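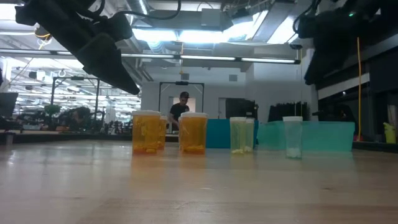
# Shemweta bottle sorting set

Home | Files | Changelog | Contact

Friday, April 29, 2022 — by Thandeka Sithole

Recordings of a two-arm station sorting capped pill bottles into bins, collected for Paltex, whose returns counter would like its people to stop doing this by hand. The set holds 428 episodes. An episode ends when the operator says so, or when a bottle reaches the floor and says so first.

Bottles come in orange, pale yellow-green and clear, all with white caps. Orange ones are the large size and go in the blue bin. The slim ones go in the teal bin. Caps stay on. We tried a version with caps off in December and will be finding tablets until retirement.

Folders are named by operator (gagnon, amano, ikeda). Gordon Gagnon's episodes run long. He sorted returns by hand for 18 years and corrects the arm the way he used to correct new hires — patiently, and with sighing. There is no audio track, so you'll have to take my word for the sighing.
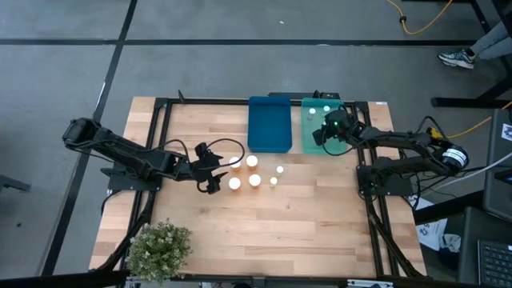 Does the station replace the returns counter?

It replaces the sorting part of two shifts. Both people on those shifts now run the station, clear jams and fill out the jam form, a job that didn't exist before there were jams. Pay is the same. Peninah Kirui got that in writing before anyone plugged anything in.

Known problems:

- Slim bottles tip when a gripper closes low on them. 15 episodes are tagged "tipped" and left in on purpose.
- Overlapping bottles confuse the side view. Use the overhead view for position.
- Early Ikeda episodes have the bins swapped in the labels. Yuto knows. Please stop emailing Yuto.
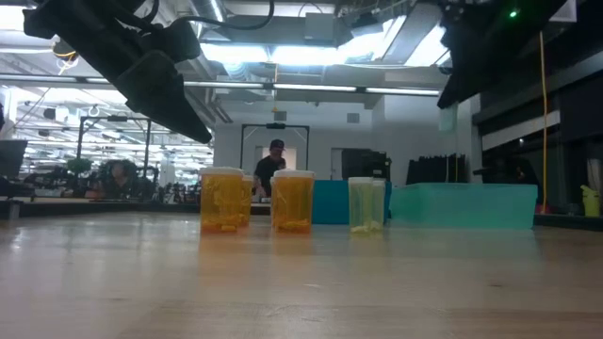 ## Use and access

Free for research inside Paltex and Grekside. Ask Peninah before using it for staffing estimates, and expect her to ask you things back.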